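Bench notebook, Bresley annex, room 6

Apr 6, 2023

Tower of Hanoi day. The adult profession I trained for has brought me to a red board with pegs in it, and I have opinions about the board.

Start state for most of today: left peg bare, the main stack on the middle, one purple ring keeping itself company on the right.

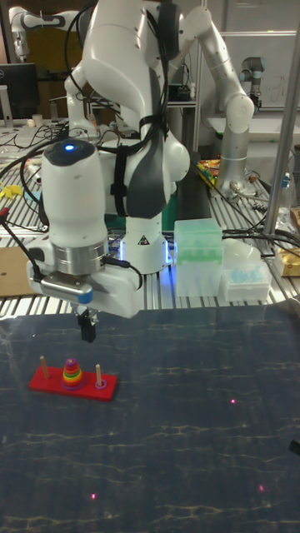
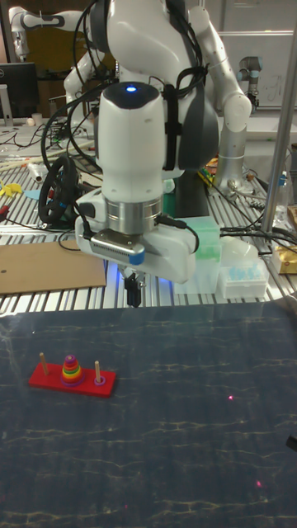
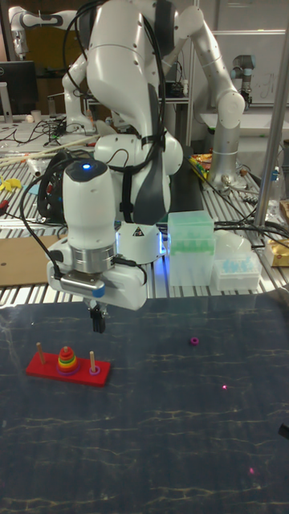
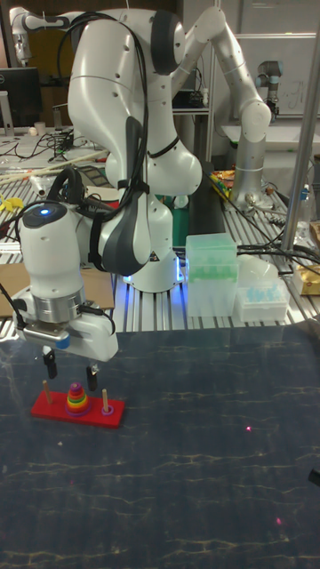

Before anything else, the rules as we are using them, so that we can stop arguing about them at lunch. One ring moves at a time. A ring never sits on a smaller ring. A ring that is off the board is not "in play on a fourth peg," whatever was claimed last week. If a ring is on the mat, the state is invalid and gets written down as invalid, with the color. I have put this on a card and taped it inside the cupboard door, where it will be read by whoever is looking for tape.

Colors. The notebook has up to now called the same ring pink, purple, magenta and, in one entry, "the plum one." I went back through the pages and gave up after 2 of them. From today the rings are numbered from the smallest up, number 1 being smallest, and the color goes in brackets as a courtesy. If you can't decide between two colors, write the number and move on with your life. The overhead light is no help. Under it the orange and the red are friends, and in the late afternoon they are the same person.

The board itself. It's a cheap toy and a good one. The pegs have a little play in them, which I noticed by wiggling each with a finger before we began. Left is the worst. I thought about gluing it and decided against it, partly on the grounds that the notes from Vutovmont say theirs was glued and then cracked along the base, and partly on the grounds that I couldn't find the wood glue. If you have the wood glue, please put it back in the Ajayi drawer. (The drawer is called that from the label on it. I don't know either.)

Placement. The board wants to go with its long side along the bench. I had been squaring it up by eye, and my eye leans. Used the steel rule this time and measured from the front edge at both ends. Do it again after every reset, as a sleeve will shift the board without your feeling it. It did this to me twice before lunch. I have rolled my sleeves up.

Don't line things up with the pattern in the mat. I know it looks as if it has a grain you could follow. It does not go anywhere. I spent part of the morning being led astray by a streak.

Resets. These are dull and they are where the mistakes come from. What works for me: take everything off, lay the rings out in size order by the board, look at the card, build the big stack first, then put the odd one on its peg. Trying to be clever and shift only the rings that need shifting saves a few seconds and costs you a wrong stack. I got green and yellow swapped this way and only spotted it because the cone had a waist.

Run sheet: last entry in the old series was 921, so today's pages carry on from there. Somebody started a fresh count in pencil on the inside cover and reached 349. I've left it alone. It may be a phone extension.

Housekeeping, rear of the bench. It has become where objects go to retire. Things I would like gone or claimed by the next session:

Wooden sticks. Do they belong to a project? If they are Nosside's, they can live in a bag with Nosside written on it.

The steering wheel. I like it. I don't like it there.

Cardboard sheet, flat. Either it is protecting something or it is trash. I lifted a corner and found table.

Pipette tips. Back to the wet side, please, with the lid on. They have no business near a children's toy.

Red-handled tool to the tool wall, which has an outline for it and everything.

I didn't move any of it myself, having been told off in writing for the last clear-out.

Storage for the puzzle: rings on the pegs, board in the shallow tray, card on top. Do not put the rings in a mug. We have lost a ring to a mug before, and also, for one afternoon, a mug to a ring.

To do:
Buy a second set, same make if they still sell it. In May at the latest.
Paint numbers on the undersides, small, in something that doesn't chip.
Try a strip of thin rubber under the base to stop the creeping. Check that it doesn't rock.
Find wood glue.
Ask whether the late-afternoon blind can be fixed or whether we are to go on guessing at orange.

Stopped when the red and orange gave up being separate. Rings checked against the card, tray back on its shelf, key in the usual place.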